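Atelier de couture Usside – visite de sécurité, fiche commentée
Local : rez-de-chaussée, rue du lavoir, Vurkalthorpe
Visite faite par : Vibeke Bundgaard
Présentes : Ruoxi Yao (gérante), Chunhua Zheng (coupe)
Mois : juillet

Cotation : C = conforme, R = réserve, NC = non conforme

1. Issues et circulation

Porte sur rue déverrouillée pendant les heures de travail : C
Porte sur cour : NC. On me dit qu'elle s'ouvre « en poussant fort ». J'ai poussé fort. Elle s'est ouverte à la troisième tentative, et les apprenties ne sont pas toutes bâties comme moi.
Largeur du passage entre les machines : R. 97 cm au ruban le matin, chaises rentrées. Je demande à revoir la mesure à 16 h, avec les chaises occupées et les sacs par terre.
Plan d'évacuation affiché : C, sauf qu'il montre encore l'ancienne cloison de la boutique.

2. Électricité

Tableau accessible : R. Accessible si l'on déplace le portant des robes de mariée.
Multiprises : NC. Quatre machines et un fer sur la même ligne. Mme Yao assure que le fer ne sert jamais en même temps que les machines. Le planning affiché au mur dit le contraire.
Test du différentiel : C, essayé devant moi.
Attestation de l'électricien : R. Signée Juraj Havlíček, sans date. Je veux bien croire qu'elle est récente, mais je ne peux pas le cocher.

3. Machines à coudre et surjeteuses

Protège-doigts en place : R. Il en manque un sur la surjeteuse du fond. « Il est commandé » figurait déjà dans la fiche précédente.
Pédales stables au sol : C
Arrêt de la machine avant changement d'aiguille : C le jour de la visite. Tout le monde est exemplaire le jour de la visite.
Éclairage des postes : C, hormis le poste 14, où l'on travaille dos à la fenêtre.

4. Coupe et petits objets piquants

Ciseaux rangés lames fermées : C
Cutters rotatifs verrouillés : R. Un verrou sur deux tient, à l'essai.
Boîte à aiguilles cassées : NC. C'est un pot de confiture sans couvercle.
Ramassage des épingles en fin de journée : coché tous les soirs sur le registre, avec le même stylo et la même écriture. R.

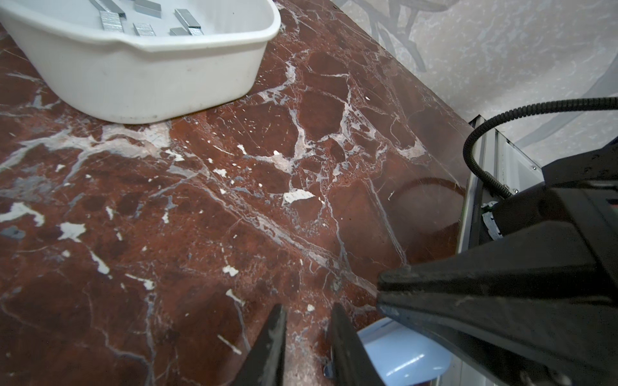
5. Repassage

Repose-fers résistants à la chaleur : C
Fers débranchés à la fermeture : R. Mme Zheng fait le tour le soir. Quand elle est absente, je n'ai pas obtenu de réponse claire.
Ventilation : R. Le responsable de la marque Husitz, qui sous-traite ici ses chemisiers, parle d'une « aération naturelle ». Il s'agit d'un vasistas. Au bout d'environ 60 minutes de presse, la vitre ruisselle.

6. Premiers secours et formation

Trousse complète : NC. Pansements présents, compresses périmées, pas de gants.
Personne formée présente en permanence : R. Shiyu Xiong est formée, mais ne vient que le matin.
Consignes remises aux apprenties : C sur le papier. Les deux à qui j'ai posé la question ne les avaient pas lues.

Suites demandées

Porte sur cour, multiprises, boîte à aiguilles, trousse : à traiter avant la reprise des commandes d'automne. Factures à joindre, les promesses orales ne seront pas reportées sur la fiche.
Protège-doigts : la surjeteuse du fond reste débranchée jusqu'à la pose.
Contre-visite sans rendez-vous, l'après-midi.

Lu par la gérante, qui conteste le point 2 et signe pour le reste.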